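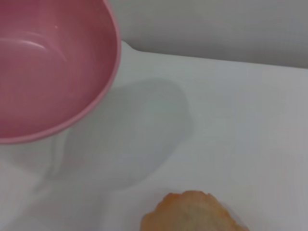 Drendum Running Log

A table of training runs and races, kept by one amateur running group and cleaned for public use. This file explains what is inside, how the numbers were made and where you should be careful with them.

Contents

The data comes in 2 files.

runs.csv has 2146 rows. Each row is one run by one runner.
races.csv has 1021 rows. Each row is one finish in one race. A runner who did not finish has no row here, but the run is still in runs.csv with the real distance.

The two files are joined by the column runner_id. The ids are random and they do not follow the order in which people joined the group.

Columns in runs.csv

runner_id: text
month: month number, 1 to 12
distance_km: decimal, with a point and not a comma
moving_time: hh:mm:ss, pauses removed
elapsed_time: hh:mm:ss, pauses included
surface: road, track, trail or mixed
effort: a number from 1 to 10, given by the runner after the run
route: Daler, Minda, Ogura or other

Columns in races.csv

runner_id: text
race_km: official distance of the race
chip_time: hh:mm:ss
gun_time: hh:mm:ss, empty if the race published only one time
weeks_trained: how many of the last 4 weeks before the race had at least one run

The routes

Daler is the flat loop by the river. Minda is the hill route, and most of the slow times are from there. Ogura is a forest trail that was changed in November, when the bridge was closed and we had to go around by the farm road. Runs before and after the change have the same route name, so please do not compare Ogura times without looking at distance_km first.

How the data was collected

Most runners exported the runs from their watches. Others wrote them by hand in a shared sheet, and for these the moving_time is empty. We did not fill in the missing values. Exact duplicates were removed. When two watches recorded the same run of the same person, we kept the longer record.

Known problems

Distance under trees is often too short, mostly on Ogura.
The effort number is personal. A 6 from one runner can be an 8 from another - use it only inside the same runner_id.
Some people stopped logging when they were injured, so the long gaps are not always rest.
Treadmill runs are not included.

Suggested use

The log is good for learning how to clean time data, for simple plots, and for questions such as how finish times change with little training before the race. It is too small for medical conclusions or for training advice.

License

Free to use and to change, also for teaching. Please mention the name Drendum Running Log. Corrections are welcome - send the row and the value you think is right.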